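Skavix (robot cell)

By Tươi Lưu | Updated in August | 19 shares | 10 comments

Skavix is a two-arm tabletop packing cell used to develop handling routines for confectionery and other small flexible packages. It was assembled by the Jikari workshop and is operated with a control program called Osteo. The name refers to the complete cell, including arms, rail and cabling, and is sometimes used loosely for the arms alone.

Layout

The two arms face the work area from the left and right. Each has white links joined by black joints and ends in a gripper. A metal rail runs between the lower parts of the arms along the operator's side of the table. Packages are placed in the space between the arms, where both grippers can reach the full width of a standard gift box. Power and signal cables run along the outside of the links and are left long enough for the joints to turn through their working range.

Setup

The cell is set up in a fixed order. The rail is tightened first and checked for movement by hand. The arms are then brought to their home position one at a time, left before right, and the joint offsets are stored in Osteo. An arm that has been removed for any reason must be homed again, even if it goes back on the same mount.

Gripper opening is set next. The working value is 60 mm for bagged sweets, with a separate setting for bars. Bags are harder to handle than bars: the contents shift as the bag is lifted, and the flat seal gives the gripper little to hold. The usual grip point is below the seal.

The last step is a check with a filled box. The box is placed between the arms with its lid folded back, and each arm is moved slowly to a point above the tray. Clearance is checked at the lid, the side walls and the front wall. Because the raised lid stands on the far side, approach paths are kept to the front half of the tray where possible.

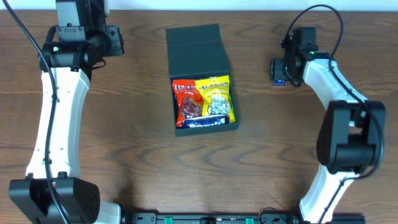

Skavix with an open box of sweets between the arms. Two candy bags stand behind a chocolate bar in the tray.

Maintenance

Routine service is due every 2000 cycles. It covers the link screws, the gripper faces and the full length of each cable. Cables are inspected with the arm extended and again with it folded - wear at the elbow may show in only one of the two positions. A loop that has tightened is released at the nearest clip and reset.

Gripper faces are wiped with a dry cloth. Solvent is not used on them. Sugar dust from torn bags is removed from the joints with a soft brush.

Known faults

The most common fault is drift at the wrist, which appears as a sideways error when a bag is lowered. Rehoming clears it in most cases. If the error returns, the wrist screws are tightened and the offset is stored again. Định Chu's service notes also list a loose wrist connector as a cause of stops in mid-travel.

See also

Mokgethi (single-arm cell)
Osteo (control program)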